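# Chapter 5: Where Things Go

Every household keeps an inventory, and almost none of them are written down. It lives in one person's head, usually the person who gets asked where the scissors are. When that person goes to visit a sister in March, the remaining residents eat soup with serving spoons for a week and discover that the house contains no tape.

This chapter is concerned with storage in small workplaces: the back room of a shop, the supply closet of a clinic, the one good cabinet in a school office. Chapter 4 dealt with what to buy and how much of it. We now assume that you have bought it, that it has arrived, and that it is sitting in the hallway where people are stepping over it.

Storage has a poor reputation as a field of study. Students who sat up straight for pricing and contracts tend to slump when the shelving diagrams come out. They should know that Brostwood, the stationery supplier whose troubles run through this book, did not come to grief over pricing. It came to grief over envelopes. At one point the firm owned 400 boxes of them, spread across three rooms, and was ordering more from a competitor at full retail because the staff could find only the kind with windows.

## 5.1 The cost of looking

Looking for things is work, though it rarely appears on a time sheet. Illia Vakulenko, who managed Brostwood's stockroom during its recovery, asked his staff to make a pencil mark each time they went to a shelf and came back without what they wanted. He expected a dozen marks or so by the end of the month. He got 205, and one of the pencils had gone missing.

The marks fell into two groups. In the first, the item wasn't in the building. That is a purchasing problem, and you may return to Chapter 4 with our sympathy. In the second and much larger group, the item was in the building and had been put somewhere sensible by a person with a different idea of sense. Batteries were with the flashlights, or with the small electrical goods, or in the drawer by the door, depending on who had unpacked them. Each of these locations can be defended. Having all three cannot.

We call this *split placement*, and it is the commonest fault you will meet in the exercises. Its symptoms are duplicate orders, half-used packages, and a certain tone of voice.

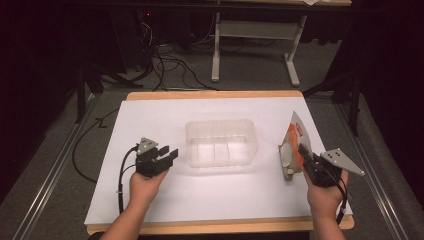
The container is the smallest unit of any storage system, and it is where most beginners spend too much money. A container has to do three jobs: hold its contents, fit its shelf, and show or say what is inside. Wicker does the first handsomely and fails the third. A lidded steel box does the first two and turns every visit into a small act of faith. A clear plastic tray with rounded corners, of the kind shown with its sides letting the white paper through, costs very little and admits at once that it is empty, a piece of candor you will seldom get from a drawer. Its weakness is that it has no opinion about what belongs in it. Leave one without a label and it will fill up with rubber bands, a key, and somebody's cough drops.

Labels are therefore treated in this chapter as part of the container. Write the name of the thing in the words people use when they ask for it. The Zasudano clinic, which we visit in Section 5.4, once labeled a bin "Adhesive Fixation, Assorted," and for two years its nurses went next door to borrow tape.

## 5.2 Fixed places and floating places

There are two schools of thought on where an item should live. Under a **fixed** system, each item has one place, and the place stays reserved even when the shelf is bare. Under a **floating** system, items go wherever there is room and a written record keeps track of them.

Fixed systems are easy to learn and waste space. Floating systems save space and depend entirely on the record, so they suit organizations in which people write things down. Before choosing, consider whether you have ever worked in one.

Rosaura Mosquera used a fixed system at Dustunano, a repair shop with 16 shelves and more than 200 kinds of screw. Her rule was that a new employee should be able to find any item on the first morning without asking. When one couldn't, she moved the item and left the employee where he was. We begin with her floor plan, reproduced in Table 5.1, and with the shelf she got wrong twice.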